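Home | Topics | Unresolved | Tags | Sign in

Outdoor sweeper robot stops on open asphalt, localization lost
Posted in October by yard_shift

We run a Bullix sweeper robot on a public square in Skavisberg. Lidar on top, wheel encoders, no GPS correction. It follows the curb without trouble. Once it gets over 4 m out onto the open asphalt it slows down, reports fault 116 and stops. I have cleaned the lidar window and reloaded the map. Same result. The map was recorded in summer. Is this a sensor fault or a setup problem?

Hudec
Probably the lidar. Ours did the same and we swapped it. Fine now.

Astcombe
I would not order a lidar yet. If it tracks the curb, the sensor is returning usable data. Check these first:

Encoder scale. Drive a measured 2000 cm straight line and compare it with the logged distance. Reset the wheel diameter if they differ. Worn tires will throw it off.

Mast bolts. Put a level on the lidar plate. A small tilt aims the scan into the ground on one side.

Map age. A summer map has leaves in it. Bare crowns return a different outline, so the matcher rejects the scan. Record a new map and mask everything above the trunks.

Then raise the scan match range so it can use building walls on the far side. Flat asphalt gives the matcher nothing to work with – the fix has to come from walls, trunks and curbs. Do 3 slow loops when you record, the last one in the opposite direction, and save the old map before you overwrite it.
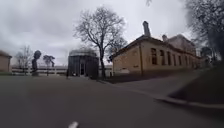
If the fault comes back after the new map, post the match score log from the minute before the stop, along with the encoder result. Leave the speed limit at its default until both are sorted out.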